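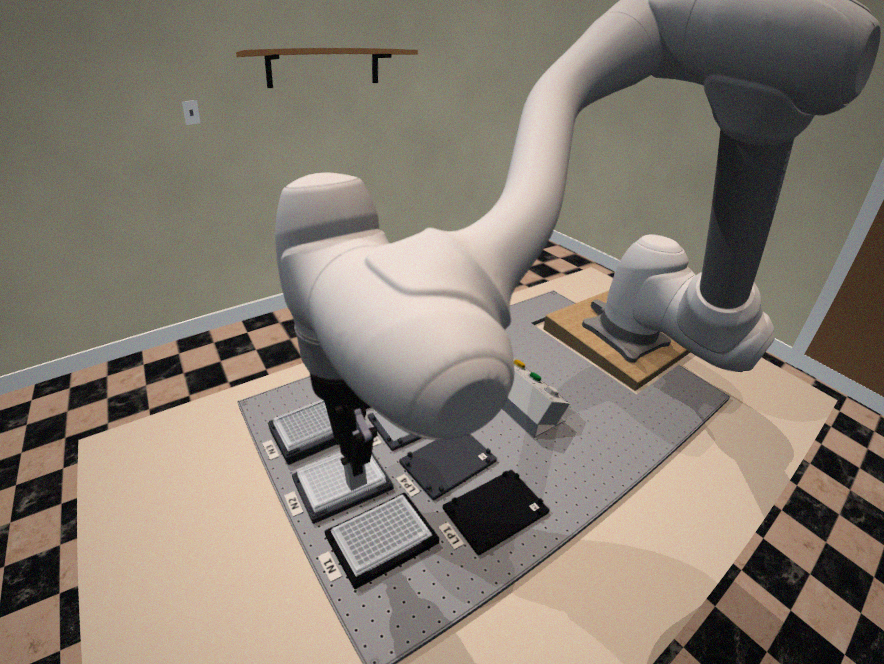

Simulated plate-handling cell, with the gripper lowered to the middle microplate at nest N2.

The automation group at the Clitilbridge institute has spent the fall building a library of plate transfers for Grarnum, its learning system for laboratory arms. Each entry is a complete episode in simulation, from the first approach to the release. The library held 2821 accepted episodes when Liesl Wyss, who directs the collection, met with us on a Tuesday afternoon.

Wyss came to the project from assay development and speaks of it in those terms. "We treat an episode the way we would treat a sample," she said. "It has a record, it has an operator, and it can be rejected."

The layout is deliberately plain. Three nests, labeled N1 to N3, stand in a column on the breadboard, and two further positions carry the labels LP1 and LP2. An operator receives a written instruction naming a source and a destination, then guides the simulated arm through the transfer. Sessions are limited to 20 minutes. Wyss said the quality of the grasps declined noticeably in longer ones.

Asked why the group had begun in simulation, she pointed to the cost of mistakes. "A dropped plate costs us a reset. On the bench it costs us a morning." She added that the simulated lighting and the starting position of the arm are varied between sessions, while the labels remain fixed.

Review falls to Rajitha Roy, who joined the conversation later. Two reviewers watch every episode, and Roy settles disagreements. The most frequent ground for rejection is hesitation above the plate. "The operator stops to check the alignment, which is sensible behavior for a person," Roy said. "The system learns the stop as well, and then it waits over every nest."

Recoveries are handled differently. If an operator closes the gripper too high, opens it and tries again, the episode is kept and tagged. Roy considers these among the most useful in the set. At present they make up 13 percent of it, and she would like to reach 15.

The group plans to repeat a portion of the transfers on a physical arm at its Hondier laboratory beginning in December. Wyss declined to predict how well the simulated examples would carry over. "We have a protocol for measuring it," she said. "I would prefer to answer after we have run it."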